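Student Projects > Robotics Course > Hand Manipulation Unit: revised assessment rules

Éabha Ó Riain (course staff)
Members of the Dandora section are asked to read the following before Thursday. The manipulation unit will be assessed on 30 marks, divided evenly between the fabric task and the written log. Each team will have 2 attempts at the fabric task. The better attempt will be recorded. Gloves, covers and sleeves fitted to the hand must remain in place for both attempts. Questions may be posted in this thread.

utport_team
Thank you for the notice. Our team wishes to ask whether the blur in the wrist camera footage will count against us. In fast moves across the room the floor becomes streaks, and the software loses its reference points until the arm slows down.

Éabha Ó Riain (course staff)
Footage is submitted with the log and is not graded for sharpness. Teams should, however, state in the log where the software lost its reference and what the operator did next.

nernero_build
We respectfully disagree with the rule on covers. The black covering bunches at the base of the fingers and folds differently each time the wrist turns. Our team would prefer to run without it and accept the risk to the cables. 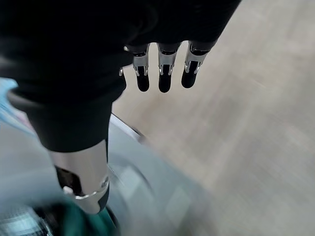 The thumb is our second concern. It approaches from a different side than the three fingers, and on soft cloth the timing between them decides whether the hand closes on one layer or on several. Our current program closes the thumb last. We request permission to change this order between attempts.

BCullinane
I supervised this unit last August and would advise against removing the cover. One team did so and spent the remainder of the session freeing a thread from a finger joint. The folds are an inconvenience, but they are the same inconvenience for every team.

nernero_build
With respect, they are not the same for every team. The teams that wrote their approach paths early did so on the uncovered hand.

Bríd Cullinane (posting as BCullinane)
That is a fair point, and I was not aware of it. I would support additional practice time for the teams affected – the rule itself should stand.

Éabha Ó Riain (course staff)
The matter has been discussed with the Ó Dubhghaill section, which uses the same hand. The cover rule stands. Any team that programmed on the uncovered hand may book one extra practice period before the assessment. A change in closing order between attempts is permitted, provided that it is entered in the log before the second attempt begins.

utport_team
May the extra period be shared between two teams?

Éabha Ó Riain (course staff)
Yes, if both team names appear on the booking.

nernero_build
We accept the decision, although our view of the cover has not changed. A booking request has been sent.

Contact the moderators | Copyright Dandora Student Robotics Forum | Back to top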